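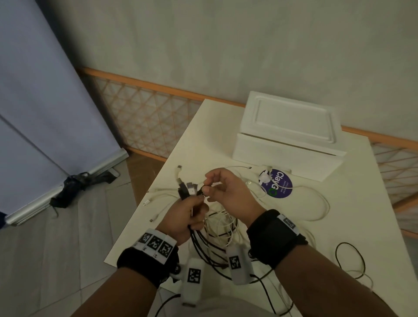 Carau will open its Salport workshop to the public for one afternoon in July, and the company would like visitors to arrive with doubts. The open day is built around a plain chore, sorting out charging cables, which most people can do while talking and which the company's robot, Xavier, still does badly. Guests will first see how the job is done by hand. A worker wearing marker bands on both wrists holds a bundle of black cables in one fist and pinches a small plug end with the other hand, with white cables looping over the table beside it. The robot then gets its turn on a tangle of the same kind.

Carau has been to enough demonstrations to know how they usually go. The robot does one thing, it has done that thing all week, and the lights go down before anyone asks for a second try. Videos are worse. The company has put out a few of those itself and does not claim to be above it.

For the Salport open day the rules are different. Visitors will make the tangles. Staff may not touch the table once Xavier has started, and a run that stalls will be left on the table long enough for people to see where it stalled. There will be six runs over the afternoon, the first at 1 p.m. Results go up on a board by the door, good or bad.

The company is also releasing the figures from its most recent round of trials. Xavier attempted 1093 tangles and freed at least one cable in 1026 of them. Carau asks reporters to read that number with care. Freeing one cable is a low bar, the tangles were made by people who work there, and the trials say nothing about how long a person would have waited. The company has no figure yet for tangles sorted all the way through, and it will not give an estimate on the day.

Soltton, which plans to test the robot in its returns department, will have staff on hand to talk about what they expect from it. Their answer so far is "not much this year." Soltton has made no purchase and has not agreed to one. Its returns staff currently sort cables by hand, and the company says it will keep doing so until a machine can get through a full bin without help.

No new product will be announced. There will be no stage and no countdown. Questions about jobs, cost and breakdowns are welcome, and the people answering them will be the ones who work on the robot.

Entry is free. The workshop is small, so visitors will be let in by groups, and there may be a wait outside before the first run. Visitors are welcome to bring old charging cables for the tangles. Please do not bring anything you need back the same day.

Reporters who want to film a run may do so on the condition that they film all of it.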